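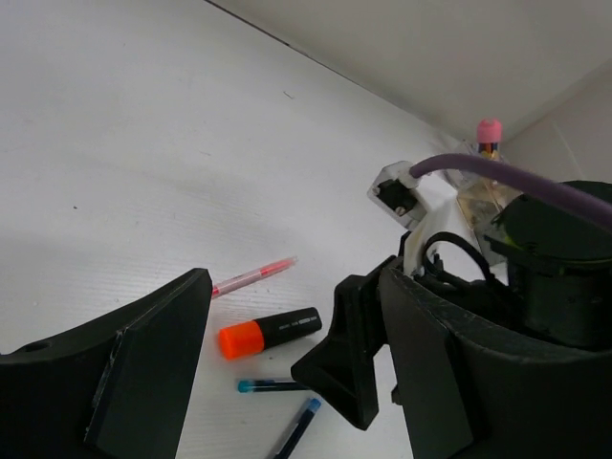
A pen, a highlighter and ink refills on the table, with the pencil cup at the back.

How to Test Whether a Robot Arm Can Tidy a Desk
By Cledwyn Jarman
Updated Jun 27, 2022

Putting pens back in a cup takes a person a few seconds. For a two-finger gripper it is still a fair test, and a cheap one to set up at home or in a small shop. This page covers how to run it and how to score it, so you can compare one arm or one software version with another.

What you need

An arm with a parallel gripper and a wrist camera
A plain, light-colored tabletop
A cup or container tall enough to hold a pencil upright
A mix of pens, at least one thick highlighter, and a couple of bare ink refills

Don't leave out the refills. A highlighter is easy to grab. A refill is thin and rolls when a fingertip touches it, and if your fingers don't close flush it will slip through. Clear plastic is worth including too. Depth cameras often read straight through a see-through cup or barrel.

Step 1. Set the table height

Jog the arm down until the fingertips just clear the surface, then save that height as your floor. Go up 2 mm for the first runs. You can lower it later when you trust the numbers. Check the finger faces while you are down there - worn plates are a common cause of dropped refills.

Step 2. Lay out the pens

Drop them from hand height and leave them where they land. Lining them up makes the job much easier and tells you very little. Keep the cup in the same spot for the whole session.

Step 3. Run the trials

Give the arm 30 seconds per item. Log each try as placed, dropped, missed or timed out. If a pen rolls off the table, count it as dropped and put it back before the next try. Keep your hands clear and the stop button within reach.

Step 4. Score by type

Keep separate totals for thick pens, thin pens and refills. A single average hides the trouble. In May I ran 285 tries on our Wivomell arm, and the highlighters went so well that the overall score looked fine until I split it up. Most of the misses were refills lying flat.

So can it do the chore?

Partly. An arm like ours can clear thick pens from an open table with someone nearby. I would not leave it alone with refills, or with pens piled on top of each other. Softer finger pads are the next thing to try, then a slower close.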